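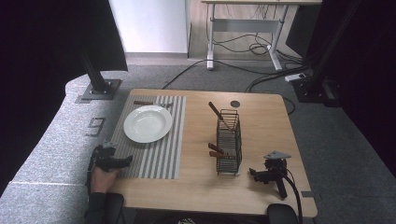
Marisol Tillman replied: I do not agree that six o'clock is too early for dinner. In my family we always ate at six, and my father was in bed by nine. When I moved in with my husband's parents they ate at half past eight, and the whole first month I was stealing bread from the kitchen at five.

Home | Forums | Daily Life | Food and Family | Search | Log in

Re: What time do you eat dinner, and who decides?
Print this thread | E-mail this thread

conceicao_b
Marisol, I started this thread, so let me explain better. I do not say that six is wrong. I say it is wrong for us. I come home from Brumlow at a quarter past six, and my daughter Celine has already eaten cereal, two bananas and whatever was in the refrigerator door. Then I cook, and she pushes the food from one side to the other. My husband says we should wait for each other, as his mother did. I think his mother did not have a bus to catch.

Jagadeesh V
In our house dinner was never before nine. As children we had a real snack at five, something hot and salty, and nobody called it spoiling the appetite. I would say your daughter does not need an earlier dinner. She needs a better five o'clock. Leave her something that you have chosen, and the bananas will survive.

Tamara Bucur
I must disagree with Jagadeesh a little. We tried the big snack in March and it became a dinner, and the dinner became a snack. For adults this is fine. For a child of eight who must sleep at half past eight it is not so fine, the stomach is still working. My son was awake until ten.
How old is Celine, if I may ask?

conceicao_b
She is eleven, so she goes to bed later than your son. But she has swimming on some evenings, and then everything moves again.

Rekha Murthy
I would like to speak for the people who do not eat together each evening. My husband works late at Tritia and I gave up waiting for him years ago. The children and I eat at six thirty. His plate goes in the oven, and I sit with him for 15 minutes when he eats – only tea for me. We talk more in those minutes than we did when all of us were at the table and everybody was hungry and cross. At the weekend we eat as a family, at one o'clock, and it takes almost 2 hours.

Marisol Tillman
But Rekha, food from the oven is dry. I am sorry, I had to say it.

Rekha Murthy
Put a lid on it and set the oven to 135 degrees (Fahrenheit, if your oven goes so low). Rice needs a spoon of water. Mashed potatoes are all right. Fish, I agree with you, is hopeless.

Jagadeesh V
Tamara, I accept the point about sleep. I was thinking of a handful of peanuts and a flatbread, and you were maybe thinking of soup.

Tamara Bucur
It was soup, yes. With dumplings.

conceicao_b
Thank you all. I have spoken with my husband and we will try this: a sandwich at four thirty, dinner at seven, and on swimming evenings she eats when she comes out of the water and we eat after. He still thinks it is sad to have separate dinners. I will write again when we have done it for 3 weeks.

Last reply: May 14, 2021

Contact us | Copyright Thevar Forums | Back to top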